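Subject: Re: [cell-maint] Recal after pad swap, is the long routine worth it?
Date: August 23, 2020

Replying inline, bottom half trimmed.

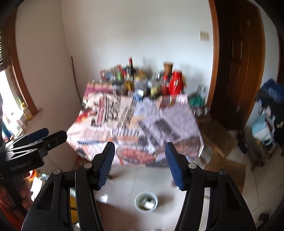
Stevetti wrote back off-list that the pads are never the problem and I should look at the finger pivots first. Fine, I looked. The screws on both fingers were snug and I put a paint mark across each head so I can tell next time. I don't buy that it's always the pivots, and I'd like to hear it from anybody who has measured it.

Now to the original post:

> We run the two-finger hand units out of the Ultstead shop. After
> every pad change we do the full Skumasetti routine, 2000 open/close
> cycles, then zero the gap, then log it. The grip offset settles
> down after that and stays put. I would not skip any of it. The
> short version people pass around is asking for trouble.
>
> We also swap left and right pads as a pair even if only one
> is worn.

How do you know it settles *because* of the 2000 cycles? I kept a log through July on one unit and wrote down the closed reading every 20 cycles. By 1000 it had quit moving. I let it go on to 1159, when the battery gave out, and the last stretch was flat. That's one unit and one set of pads, so take it for what it is, but it's one more log than I've seen posted here in favor of the long routine.

What did make a difference:

- Cleaning the pad seats before the new pads go on. Old adhesive in there will tilt a pad enough to throw the zero, and no amount of cycling fixes that.
- Zeroing with the unit held the way it gets used, fingers pointing down and away. I got a different number with it lying on its side on the bench.
- Wiping the grid on the pads with a dry cloth. I tried alcohol once and the surface felt slick to me afterward. Could be my imagination, I didn't test it.

On swapping in pairs, I agree, though I'd put it down to pad height more than wear. A new one against an old one closes off center. If you have a set of old pads that still match each other, I see no harm in running them.

I'm also not sold on the Aoun spacer block. Ours came out of the bag with a burr on one edge and the zero was off until I stoned it flat. A plain feeler gauge gave me the same reading three times running. If you've already paid for the block, check the edges before you trust it.

Two things I'd still like to know:

1. Does the Ultstead log record the reading *during* the cycling, or only before and after? If it's only the two ends, it can't tell you where the drift stopped.
2. Has anyone done the routine on a unit with no pad change at all? I'd bet the reading walks a little there too.

I'll run the second one myself when I get a charged spare. Raw July numbers are in plain text if you want them, ask and I'll post them to the list.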